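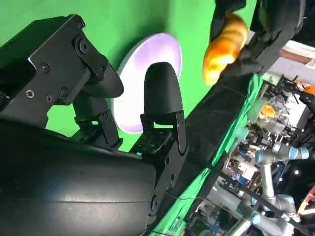
Black gripper with two fingers, close up

Speaker notes – Jolán Boros, 29 September 2020
Talk: Always-online single player, and why I don't buy it

Start with Veter. Solo game, no co-op, no leaderboard. You still can't get past the title screen without a connection. Ask who's played it. Ask who's been kicked out of it mid-save.

The publisher, Palletti, gives two reasons: cloud saves and cheating. Cloud saves can sync later, and plenty of games already do that. As for cheating, in a solo game, who am I cheating? Pause here, people usually laugh.

My own log. I played 18 evenings on home internet in Clikville, which is slow but not terrible. Dropped 3 times. Lost progress twice. Small sample, say so before someone in the back row does.

Next slide, the forum thread. 206 replies when I last looked. Don't read them out. A fair number are people arguing about the colour of the menu. The useful ones are from players on rural connections who paid full price and can't count on getting in.

Palletti says an offline mode is "being looked at" for December. I'd like to believe it. The same line was in the launch notes, word for word, minus the month. Put both up side by side and leave them there for a bit.

Vass is the counter-example. Smaller studio, asks you to log in once at install and then leaves you alone. Be careful not to oversell them – they sell skins at silly prices, and I have no idea whether the one check does anything to stop piracy. Neither do they, as far as I can tell.

If short on time, skip the refund part and go straight to the server question: what happens to Veter when Palletti switches the servers off? I asked in writing and got a link to the terms of use.

Questions. Someone will bring up consoles. I only tested on PC, so just say that.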